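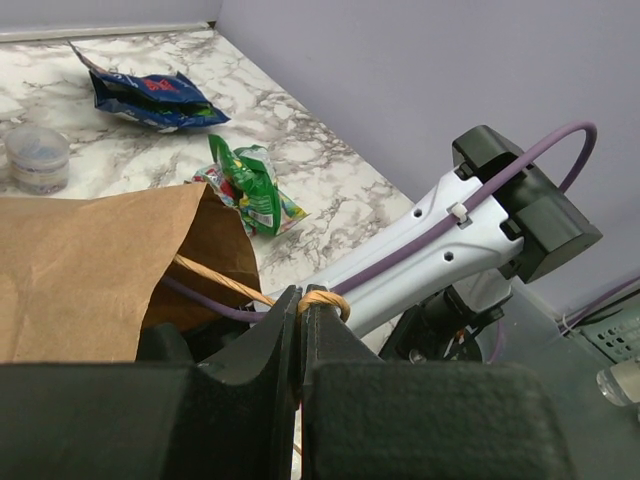
A brown paper bag with a twisted cord handle.

Paper bags for collections from January

The Donholm food share is changing how it packs collections. From January, every order picked up at the Feltcombe Street hall will go out in a paper bag with handles. The thin plastic ones will be used up first, so a few of you may still get plastic for the opening week or two.

The change came out of the member survey in the fall. Plenty of you wrote that you had a drawer full of our plastic bags at home and could not recycle them in the county bins. The paper ones can go in the regular paper bin if they are clean and dry. They can also be composted if you tear them up first.

We have ordered 3000 bags from Pollham, the packaging wholesaler on the north side. At the rate we are going that should last until early summer. The cost is a little higher than plastic, and the difference will come out of the general fund. Collection fees stay the same.

Some practical points:

Please bring your bag back if it is still in good shape. There will be a box for returns just inside the side door. Bags that have held meat or fish should not go in the box.

Paper does not do well in rain. If you walk or take the bus, bring a tote or a backpack as well. Frozen items will be handed over separately at the counter, so remember to ask for yours before you leave.

Heavy orders will be split between two bags. Jars, cans and potatoes go in one, and bread, eggs and greens in the other. If you would like everything in a box instead, tell Noémi Medve when you place your order and she will mark it on the sheet.

Delivery orders are not affected. Kofi Laryea and Erick Lukumay will go on using the green crates for the home routes, which now cover 26 households. Please leave your empty crate on the porch by 9 a.m. on your delivery day. We are short of crates again, and several have not come back since the summer.

The pickup line should also move faster. Orders will be packed the evening before and shelved by last name, A to L on the left and M to Z on the right. Give your name at the desk and someone will bring your order out. If a friend is picking up for you, call the hall ahead of time so their name is on the list.

We could use two more people for the evening packing shift, which runs from 5:30 to 8. It involves standing and some lifting. Jong-dae Choo is putting the schedule together and can be found at the desk during any pickup. There is a sign-up sheet on the board by the kitchen too.

Order forms for the next round are due at the hall by noon on the last day of the month.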